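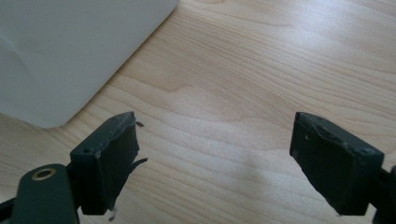 Left and right finger pads, open, over the bench. Left one is the bad one.

Date: 2024-07-21
Subject: Re: pad life on the hand-held grippers

Hi all,

An earlier message said:
> We're at 1,204 grasps on the Prudow pads and they still look fine.
> Has anyone on the list run them longer? I'd like to know before
> we order another 50 pairs for the Braltside units.

Yep, we have! Ours are at 2,329 and I'd call them done, at least on the left. There's a curled strip peeling off the top edge and another pointed shred sticking out of the middle of the face. The right one is only scuffed, with a frayed top edge, and lower down it looks smoother, so I'd happily keep using it (not that I like running mismatched pads).

I checked them at about 500 and wrote "no wear" in my notes, so I can't tell you when the tearing began. Sorry, I got lazy after that.

I've got a set of Pasura pads going on next, same fingers, same screws, and I'll do the same pick list so the two can be compared. If you can hold your order for a bit I'd wait, or just get a few pairs for now. Also, does your left pad wear faster than the right? I've been blaming my own grip but I'd love to hear it's the pad!

More when the Pasura set has some miles on it.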